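Print this ticket | E-mail this ticket

Ticket 353 – Product photos rejected on upload, error 413, then thumbnails wrong
Product: Stunis shop package, hosted on Draker
Status: Closed
Last updated: Saturday, November 9, 2019

Reported problem

Uploading product photos through the admin page fails for part of the jewellery box range. The progress bar reaches the end, then the page shows "413 Request Entity Too Large". Smaller files go through. The same files uploaded without trouble in July, before the shop was moved from the old Brudby server.

Steps already taken by customer: cleared browser cache, tried a second browser, renamed the files to remove spaces. No change.

Entry 1 – Hatem Belhaj

Checked PHP first. upload_max_filesize is 40M and post_max_size is 40M, both well above the largest file. memory_limit is fine. PHP does not log the request at all, so it is being refused before it gets that far.

The web server in front has no client_max_body_size line. The default for nginx is 1 MB. The old server had this set in a separate include file, and that file was not copied across in the move.

Added to the server block:

client_max_body_size 40m;

Ran nginx -t, no errors. Reloaded. Asked customer to retry with one file only.

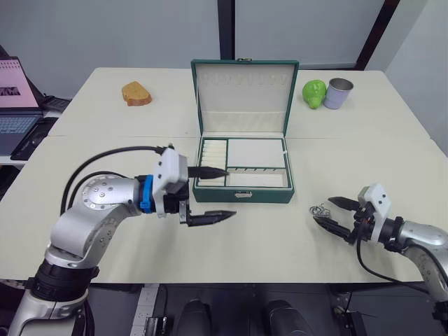
Test upload 1: green box, lid up, ring rolls at left. Accepted after the reload.

Entry 2 – customer reply

Single upload works. Bulk upload of 18 files stops at file 13 with a blank page. No error number this time. Trying again gives the same result.

Entry 3 – Hatem Belhaj

A blank page with no 413 is a different fault. The bulk form sends all the files in one request, so the combined size counts against post_max_size as well as the nginx limit. However, the total for this batch is under both. Looked at max_file_uploads, which was at the default of 20, so not that either.

The PHP error log shows "Maximum execution time exceeded" inside the resize routine. Stunis makes every thumbnail size during the upload request and does not queue them. Turned on the queue (Settings – Media – Resize in background) and added the cron line that runs it. Repeated the batch. All files stored.
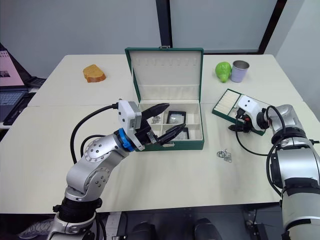 Test upload 2: same product, rings in the left compartment. Stored by the bulk form.

Entry 4 – customer reply

All files present. Two thumbnails on the category page still show the wrong product. Opening the product itself shows the correct photo.

Entry 5 – Hatem Belhaj

Full-size files are correct on disk. The thumbnails are also correct on disk, so the wrong ones are coming from a cache. The Edet cache module builds its key from the file name only and ignores the folder. Two products each had a file called front.jpg, and whichever was requested first was served for both.

Changed the key to use the full path, then emptied the cache:

cache_key = full_path
edet-cache --purge thumbs

Emptying the cache without changing the key clears the fault for a short time only – it comes back with the next matching file name.

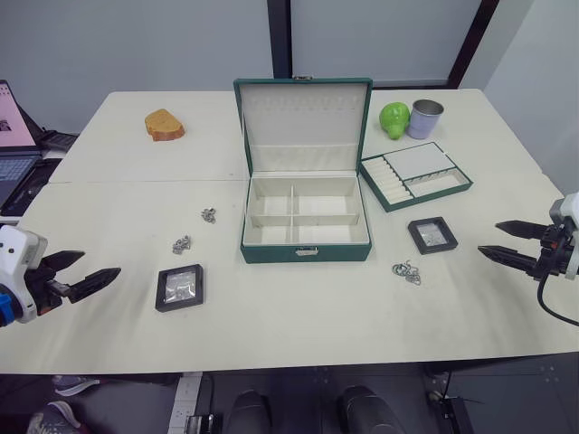
Test upload 3: open box, earring holes near the top of the lid lining. Thumbnail correct after purge.

Entry 6 – customer reply

Category page correct in both browsers. Please close.

Resolution

1. client_max_body_size set in nginx.
2. Background resize turned on, cron line added.
3. Edet cache key changed to full path, thumbnails purged.

Migration checklist amended to include the nginx include folder. The timeout in the resize routine has been passed to Stunis as a separate ticket.

2 comments | 4 shares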